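Wekirton Iltwood 4 Powered Subwoofer

The Iltwood 4 is a sealed, front-firing powered subwoofer for small and medium listening rooms. It replaces the Iltwood 3 and keeps the same cabinet footprint, so existing isolation platforms and wall brackets will fit.

The driver is a 9-inch treated paper cone with a rubber surround and a cast basket. Amplification is Class D with a fixed limiter ahead of the output stage. The limiter cannot be switched off. Low-pass filtering is continuously variable, and phase is set by a two-position switch on the rear panel.

Placement

Start with the cabinet near a front corner and move it outward until bass notes are even at the listening seat. On stone or tile, fit the supplied rubber feet. The steel spikes are for carpet only and will mark hard floors. 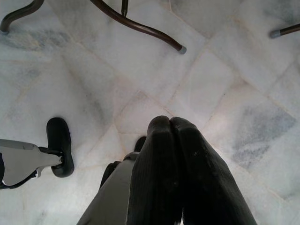
Connections

Line-level stereo RCA, LFE input and high-level binding posts. Use either line-level or high-level inputs - not both at once. Auto standby responds to signal on any input and can be bypassed for systems with low output voltage.

In the box

Subwoofer, power cord, four rubber feet, four spikes, cloth grille, printed manual. The RCA cable is sold separately.

Finishes

Satin black or walnut veneer. Walnut is built to order; allow 3 weeks.

Warranty and service

Cabinet and driver, 4 years. Amplifier module, 3 years. Service requests go to Zoila Benavides at the Bostivus service desk. Have the serial number ready - it is on the rear panel below the power inlet.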